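Re: [cell-practice] Draft rules for cloth handling

On 07/08/2018 the Dokia desk wrote:
> Clause 25 says an arm must be clear of the cloth before anyone reaches over the table. Does that cover two-armed rigs? And is one grip by the corner enough to count as "holding"?

Yes to the first, I'd say, and both arms have to be clear, not just the nearer one! On the second I'm torn. Our Frimpong notes say any pinch counts, even a scrap of hem - the Vondudar lot want a proper lift before they'll call it held.

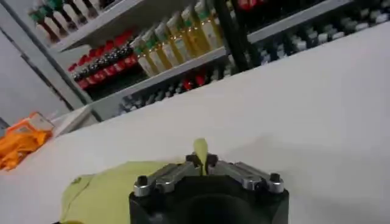
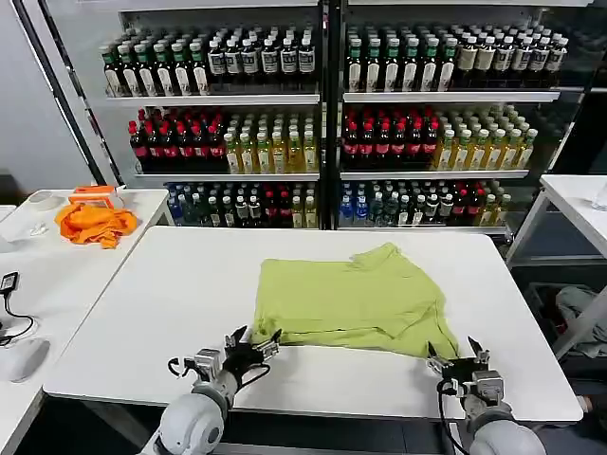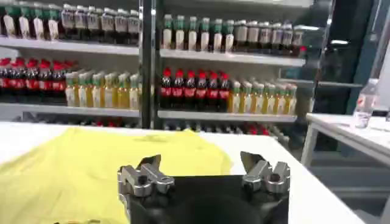
Grippers and cloth at the white tables, with the drinks shelves behind.

Posted by: Grirkby bench, message 2243

I'd also like a line about cables (ours snag on sleeves more than I care to admit) and one about keeping spare bits off the work table. Side tables are fine by me, so long as they're out of reach of the arms. Could whoever has the July wording send it round again? My copy stops at clause 34.

Cheers,
Grirkby bench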